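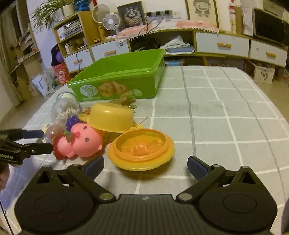 Call for participants: Rillisley Robotics Club gripper project

Rillisley Robotics Club is looking for 12 people to join its autumn project on hand-held grippers. Members work in pairs at a table, picking up and sorting household items with a gripper in the hand. The recordings are then used to train the club's own arm, Edmont, to do the same jobs.

No experience is needed. You must be 16 or over and able to stand at a table for up to two hours, with a break halfway. Left-handed people are especially welcome, as we have only two in the club at present.

What you will do

Come to one evening session a week, 6.30 pm to 8.30 pm, from September until the end of term
Learn to use and adjust the grippers
Record set tasks such as clearing a table, filling a box and standing jars upright
Label your own recordings on the club laptops
Help to write up the results for the open evening

We recorded 722 tasks last year and kept 670 of them. The rest had labelling mistakes, so this year everyone gets a full session on labelling before recording begins.

Sessions are led by Aurel Avram. Sânziana Buzatu looks after the software and will run an extra coding group for anyone who wants it.

The project is free to join and all equipment is provided. Travel costs are not covered. Please wear short or close-fitting sleeves and leave bracelets at home.

Where: Kaplan Room, first floor, Rillisley Community College. There is a lift.

To apply, send a short note to the club secretary through the college office by the end of August. Give your name, your age and which hand you write with. Under-18s also need a signed form from a parent or guardian. We will reply to everyone in the first week of September.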